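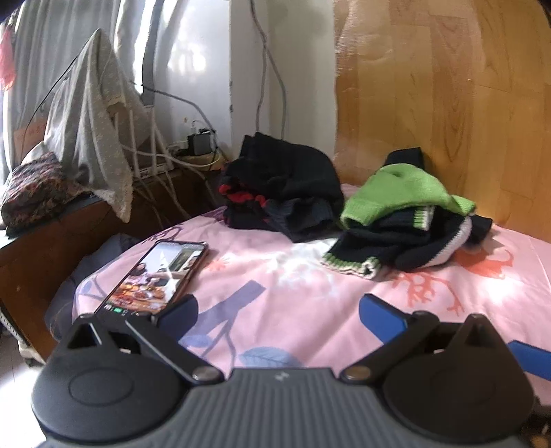
**March, morning, sweater sort, bedroom at Taltholm**

Knits day! Been looking forward to this one since the coats. Working on the bed again, best light in the place before lunch, and the height saves my back.

Two piles going in the middle of the sheet. Left is the dark stuff, mostly black, with the red-and-black patterned band facing out so I can find it again. Right has the lime-green knit on top and the navy sweater underneath, the one with the white and green striped cuffs. I love those cuffs. Whoever worked out that ribbing knew what they were doing, and I'd like to chart the stripe before it goes back into storage.

Folding method, for whoever picks this up after me:

- lay flat, face down, sleeves straight across the back
- fold sides in to the width of the shelf board
- fold up from the hem in thirds, never a hard crease on ribbing
- cuffs can stick out if they need checking later

Tried the Esfahani fold on the thick ones last time (rolled from the collar) and it was lovely for a day, then everything on the bottom shelf sprang open. Back to flat. I'd still use the roll for thin cardigans – it packs a suitcase like nothing else.

Inventory stands at 104 pieces listed, knits and wovens together. Shelf tags go up to 129, so there's room, but I want the last 8 tags kept for the Wullura scarves.

**Later, same morning**

On to the patterned cloths. These are more fun than I expected and much slower, as every one wants to slide off on the diagonal. The dark patterned one went over the pink, white and orange fabric.
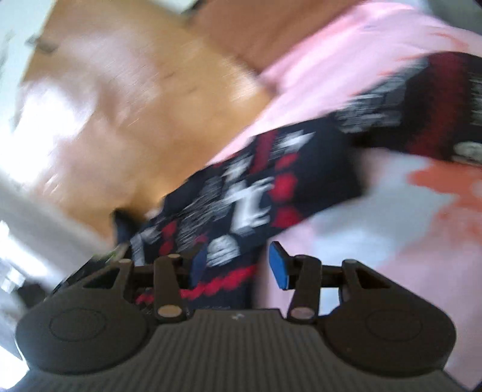
*Dark patterned cloth lying across the pink, white and orange.*

Dark prints look so much better against something loud. If we do a display table at Lanov I want to pair them like this, dark on bright, and skip the white backing sheet completely.

To do:

- lavender bags, the old ones smell of cardboard now
- chart the navy cuff stripe (graph paper in the hall drawer)
- 2 more shelf boards, same width as before
- check elbows on the black knits in daylight, can't judge them under the lamp
- ask Lanov how deep their table is

Tea, then woven scarves.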